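Nuka Panel Practice Pack
Student-made gear from the Staton robotics club
$60 per pack, school and club orders welcome

I'm Elvira Grajales, and I run the manipulation team at the Staton club, so I'm the person who answers when you write in about the Nuka pack. It's a set of task cards, a score book, spare switch labels and a wrist alignment gauge for teams that are teaching a robot arm to work a switch cabinet. Turning selectors, pressing push buttons, checking lamps, that kind of thing. We made the first one for ourselves, on a printer that kept chewing up the card stock, and then two other clubs at the Nemska meet asked for copies and it got a bit out of hand from there!

You don't need our cabinet to use it, and you don't need our arm either. If you have a panel with a few lamps, a few buttons and at least one selector with a lever handle, you can run most of the deck.

What's in the pack

Task cards, printed on both sides. The front has the job in plain words ("turn the lower selector one position, then stop") and the back has the starting state, the finishing state and what counts as a fault. They're coated now, so you can write on them with a dry-erase marker and wipe them off at the end of practice.

Score book. Spiral bound, one page per run, with a big box for notes. Please use the notes box. Our first-year students hated filling it in until the week we were trying to work out why the wrist kept drifting, and the only useful clue we had was a note reading "sounds crunchy."

Blank white labels and a label sheet. Every cabinet is labeled differently and the cards refer to controls by short codes, so you stick the codes under your own controls. The adhesive comes off painted metal pretty cleanly. I wouldn't put it on raw plastic.

Wrist gauge. A flat piece with a notch in it that you hold between the panel face and the hand to check that you're coming in square. It looks like nothing, and it's the part people order twice because it walks off in somebody's pocket.

Storage folder. Holds all of it. The snap is the weak point, sorry, we're looking for a better one.

How the cards are organized

There are three levels. Level 1 is looking only. The arm moves to a viewing pose, and the team's code has to report the state of the lamps and which way a selector handle is pointing. I know, everyone wants to skip it. We skipped it our first season and spent most of the Nemska round pressing buttons in perfect form while our software believed an amber lamp was a red one.

Level 2 is single actions: press this, turn that, and get your fingers out of the way afterward. The last bit has its own line on the score page, and it catches a lot of teams, because a hand that's just turned a handle is usually sitting right where it can bump the next thing on the way out.

Level 3 is sequences. You read a lamp, decide what to do, do it, read again, and report. A few of these have a planted wrong state, where the right thing to do is leave the panel alone and say so. My favorite card in the whole deck is one of those. The students call it the grumpy card.

Why selectors take so much of the deck

If I'm being fair to push buttons, they have their own problems (shallow ones especially), but you can get a button working in an afternoon. You line up, push straight in, back out. A lever selector wants you to touch it off-center and swing around an axis you can't see, and you have to keep contact on the handle without scraping across the plate behind it. Come in too deep and the fingertip drags on the face. Too shallow and it slides over the top of the handle and you've turned nothing.

We tried grabbing the handle between two fingers first. It works if your pose estimate is very good, and ours was not. These days we mostly hook it: one finger curls down past the handle and the wrist does the moving. It's uglier and it forgives a lot more. The cards don't tell you which to use, and I've seen teams do well with both.

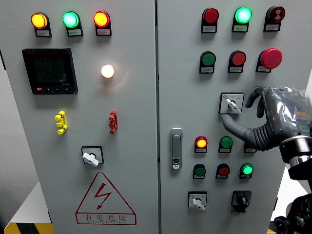
The other thing with selectors is deciding when you're done. Students love to write "rotate the wrist this far" and call it finished, and then the fingertip slips a little and the handle ends up sitting between positions. So the Level 2 selector cards all ask for a look at the end. Pull back, find the handle again, report the direction. If it's between positions, the run is a fault even if the motion was beautiful. There was real grumbling over this rule and I'm keeping it.

If your arm has a camera near the wrist, check what it can still see once the hand is in close. Fingers block the control next door more often than you'd think. We ended up adding a "remembered state" box to the score page, where you write down which lamps you were relying on from an earlier look. It's allowed, you only have to admit to it.

What we tested it with

Our own arm and cabinet in the Lumanlan lab, mostly in the evenings. By November we had roughly 900 scored runs in the books, by every kind of operator from our code captain to somebody's little brother (Level 1 only, from behind the line). The cards that are in the pack now are the ones that survived that. A good number didn't. There was one involving a keyed latch that took so long to set up that people would hide when it came out of the folder.

We keep a thin plastic cover over our hand for panel work, and we score with it on. If you do the same, do your calibration with the cover in place and then leave it alone. Wrinkles at the fingertips change how the contact feels, and a loose fold can catch on a handle. The pack doesn't include covers. Use whatever your hand's maker is happy with.

Before you set it up, please read this part

A practice panel is still a panel. Our rule at Staton is that the cabinet gets checked by our lab instructor before any student session, the doors stay closed and latched, and students never wire anything inside it themselves. If yours carries a high-voltage warning, take it at its word until a qualified person has told you exactly what's powered and what isn't.

Keep a stop for the robot within reach of a person, and keep it separate from the stop on the panel. I'm putting that in its own paragraph on purpose. A red mushroom button on the cabinet door stops whatever the cabinet controls, and it very likely does nothing at all to your arm. New members mix these up constantly, and I'd much rather they mix them up on paper. The first page of the score book has a space to write where the robot's stop is and who's standing next to it.

Don't let the arm practice on the panel's emergency stop. No card asks for it, and we won't be adding one. Mark it as a keep-out area in your planner, with a generous margin, since it sticks out further than ordinary buttons and a sideways move will find it.

Run slow at first. Slower than that. You can always take the speed limit off later, and a bent handle means you're shopping for parts.

What you'll need to supply

A panel or cabinet door with controls mounted on it. Some kind of arm that can reach all of them without going near a joint limit (check the bottom row, it's usually the bottom row). A hand or gripper with at least one finger narrow enough to get beside a lever handle. A camera. Decent, even lighting, which matters more than I expected. Our glowing lamps wash out in the camera if the exposure is set for the dark ones, so we fix the exposure before each session and write it in the book.

Code is up to you. The cards don't care what you're running, and we don't ship any software with the pack. I get asked for ours a lot. You can have it if you write to me nicely, but it's student code, with student variable names in it.

Using it in a class

We wrote it for a club, where people turn up hungry at 9 in the evening and stay too long, but a few teachers have used it for regular classes and told me how they did it. The version I like best has one group running the arm while another group keeps the score book, and then they swap. The scorers get very strict, very fast. It's also a good way to give everyone something to do when there's only one arm to go around.

For a short session, pull a couple of Level 1 cards and one Level 2 button card and leave the selectors for another day. Reset the panel to the starting state on the card between runs, by hand, with the arm stopped. The reset is printed in bold because we forgot it so often.

If you're heading for Nemska, the Level 3 cards are close in spirit to the panel round, though we don't see the tasks in advance and I can't promise anything will match. Practice the reporting as much as the moving. Points go missing there all the time.

Ordering and small print

Packs are put together by students in batches, so if we're between batches you'll wait a little, and more than a little near exams. The $60 covers printing and parts, and what's left goes toward getting the team to meets. Extra score books and wrist gauges can be ordered separately. If a card is missing or printed crooked, tell me the code in the corner and I'll send another one, no need to return anything.

Older packs with the uncoated cards still work with the current score book. The codes haven't changed, apart from the latch card, and if you own one of those you may keep it.

Send orders and questions to the club desk at Lumanlan, marked for Elvira, and say what kind of panel you have. I like hearing about the panels.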